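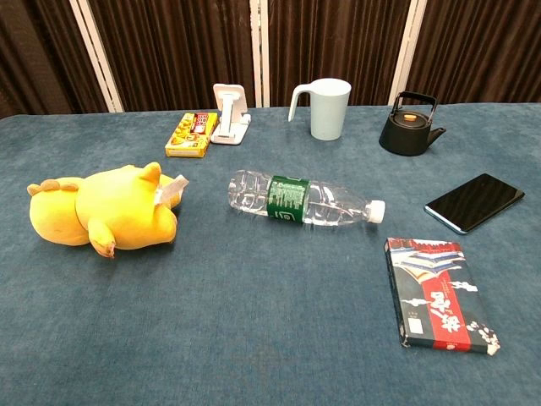 *The blue-teal cloth on my table, brown curtains behind*

## Best way to get dog hair AND candle wax out of a fuzzy table covering?

posted by **tealtable_flodside**

Hi all! I covered my big table with a slightly fuzzy blue-teal fabric back in March and I love it so much. Cards pick up easily, dice don't go flying onto the floor, and puzzles stay put even when somebody bumps the table. I got it off the remnant shelf at Gorell Fabrics in Flodside, so there was no label and I have no idea what the fiber is.

Two problems. First, we have a shedding dog and the hair works its way down into the nap. The vacuum gets maybe half of it. Second, at our last game night a candle tipped and left a blob of red wax near one corner, a bit bigger than a quarter. I picked off what I could with my fingernail and now there's a stiff pinkish patch.

The cloth is stapled underneath all the way around, so I'd love to clean it in place if I can. I do still have a leftover strip 11 inches wide if it's worth testing things on. Also open to hearing that I should pull the staples and wash it!

---

**lintroller_larkspur**

Ooh, keep that strip, it's the best thing you have!

For the hair, skip the vacuum at first and put on a damp rubber dish glove. Sweep in one direction only, toward you, with short strokes. The hair rolls up into little ropes and you just lift them off. It's so satisfying. Vacuum after that with the upholstery head, and go gently, because a spinning brush will rough up the nap and you'll be looking at pills by summer.

For the wax:

1. Put ice cubes in a freezer bag and set it on the spot until the wax is hard all the way through.
2. Crack it and lift the pieces off with the edge of an old plastic card. Don't scrape hard.
3. Lay a plain white paper towel over what's left and press with an iron on its lowest setting, no steam, a few seconds at a time. Move to a clean part of the towel each time you lift.
4. Stop when the towel comes up clean.

Try step 3 on your strip first!! If it's a synthetic it can go shiny or flat under heat and that doesn't come back. If the strip doesn't like the iron, use a hair dryer on low from a hand's width away and blot as you go.

The pink is dye from the candle and it may stay after the wax is gone. Dab it with rubbing alcohol on a white cloth, outside edge toward the middle, again after a test on the strip. Brush the nap up with a soft toothbrush once it's dry.

---

**bigpot_cook**

just use Zuvex, gets everything out

---

**stapled_it_twice**

Gently disagreeing with the Zuvex answer. I love the stuff for carpet, but on my own felt-type cloth it left a pale ring, and I only noticed the next morning in daylight. Test it on the strip like everything else.

On pulling the staples: I did it once and I wouldn't rush into it. Mine came out of a warm wash 2 inches shorter and wouldn't reach the underside anymore. If you ever do go that way, wash cold, dry it flat, and measure before and after. Have the strip take the same trip through the machine ahead of the big piece!

One thing that changed my life was a loose cover for meal times. I bought a cheap cotton one at the Abou Zeid housewares store and it goes on whenever there's food, candles or a dog with ambitions. It comes off for games, gets a shake out the back door, and goes in the wash with the towels.

And do report back on the glove trick, I'm trying it tonight.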